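Taller de manipulación bimanual: el grupo Eltano pasa a la fase de ramos

29 de noviembre de 2022

El equipo de estudiantes Eltano, dirigido por Lorraine Tuhiwai en la escuela técnica de Herncombe, ha comenzado la segunda fase de su proyecto anual. La tarea consiste en preparar un ramo con 2 brazos robóticos: seleccionar tallos, colocarlos sobre el envoltorio y cerrar con cinta. Participan 18 alumnos, repartidos por turnos.

El plan prevé registrar 100 ejecuciones completas antes de la evaluación de diciembre. El material deformable (papel, cinta, tallos) es el principal criterio de dificultad, según el reglamento interno del taller.

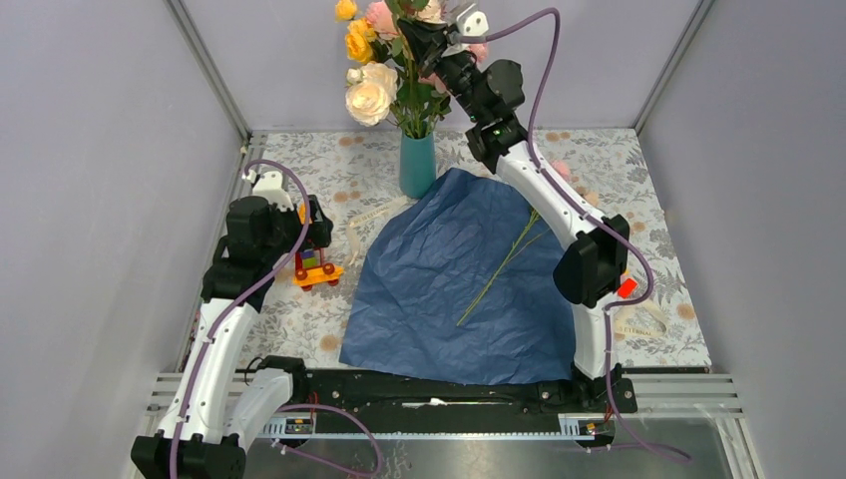

Puesto de trabajo del grupo Eltano, con el jarrón al fondo y el envoltorio azul oscuro extendido sobre la mesa.

Los resultados se presentarán en la sala Kollwood.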